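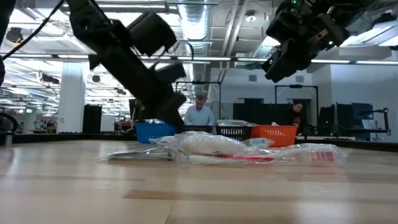 21 November 2025 - small consumables, re-sort of the bench stock

Started on the backlog of bagged goods that has been sitting in the Stornitz cartons since August. Aim is to have every sealed plastic bag in a basket with a card on the front, and to know which items are to be reordered and which are to be used up and dropped.

Baskets stay where they were, along the back of the table: blue, black, black, orange. I considered moving them to the side shelf but the reach is worse and the cards face the wall. Assignments, left to right:

- Blue: soft goods. Wadding, wipes, padding, anything that compresses.
- First black: flat bags with small contents. Labels, seals, washers, ties.
- Second black: open bags only. To be emptied before anything new is opened.
- Orange: long items and anything that can't be folded.

Dionysis wanted to sort by supplier, as in the old list. I see the argument for reordering but it doesn't help at the bench. The person looking for wadding does not know whether we got it from Tallonau or Bakalis. Supplier goes on the card, form factor decides the basket. He agreed to try it until the next count.

**Handling of bags**

Clear film is the main nuisance. A flat bag that is nearly empty looks the same as one holding a single thin part, and two have already gone in the trash with parts in them. From now on: press each flat bag against the table with the palm before discarding. If it has a label, read the label first. If there is no label and no content, discard.

Puffed bags take up far more space than their contents need. Tried three ways of reducing them:

1. Pinhole at the corner, press flat, tape over the hole. Works, but the tape lifts on the thinner film within the hour and the bag fills again.
2. Open, press, fold the mouth twice, clip. Good result. Bag now counts as opened, so it goes in the second black basket, which defeats the sorting.
3. Leave as is and put it in last, on top. No effort. Bag comes out every time somebody wants what is below it.

Going with 1, using the wider tape and a hole on the seam side where the film is doubled. Ten bags done this way and left under a board. Will look at them before the next entry.

Long bags: no folding. Two of the sleeves folded in the spring had a crease across the contents that did not come out after a night under weight. They lie diagonally in the orange basket with the printed end up. This costs some space in the corners, acceptable.

Small packages get lost behind larger ones, on the table and in the baskets. Put them in at the front, standing on edge, label out. If there are more than fit along the front, start a second row and note it on the card.

**Weights**

Weighed the mixed lot before splitting it, on the bench scale, tare checked with the 200 g reference.

- Mixed lot, all soft goods, bags included: 385 g
- Reference after the last reading: 200 g, no drift

The lot weight by itself is of little use. I took it so that the split can be checked against it once each bag has its own figure. Individual readings to go in the table on the shared drive, not here. Film weight is not subtracted. Ronaldo asked for net weights in August and we spent an afternoon emptying and refilling bags to get them, for a correction smaller than the last digit of the scale on most items. Not repeating that.

**Cards**

Card stock from Justcombe, the heavier one. The light stock curls when it is pushed through the slots. On the slotted baskets the card goes through two adjacent slots and needs no tape. For the blue one use a clip for now.

Fields, in this order: contents, supplier, date in, opened y/n, minimum. Write the minimum in pencil. It will be wrong the first time.

Keep the tops of the baskets clear. Containers parked there end up staying, and the card behind gets pushed down. If something has to be put down, put it on the table.

**Problems**

- Labels on two of the Bakalis bags have part numbers that do not match the delivery note. Same digits, last two swapped. Either is plausible. Written to them, no reply yet. Bags held out of stock until this is settled.
- Marker does not take on the glossy film. It looks fine and then wipes off on the next bag. Paper sticker or nothing.
- Glare from the ceiling light on the table makes thin clear bags hard to pick out. Gray sheet underneath helped a lot when reading labels. Should be cut to size, currently it slides.
- Static. Small bags cling to larger ones and travel with them into the wrong basket. Separate them on the table before lifting anything.

**Open**

- Dionysis: check the old list against the cards, mark what we no longer use.
- Ronaldo Lacerda: wider tape, three rolls, same type as the last order. Ask Tallonau whether the sleeves can be supplied flat in a box.
- Me: individual weights, gray sheet, look at the taped bags.

The remaining Stornitz cartons are under the bench, unopened. Leave them taped until the first lot is split and the sum agrees with the reading above.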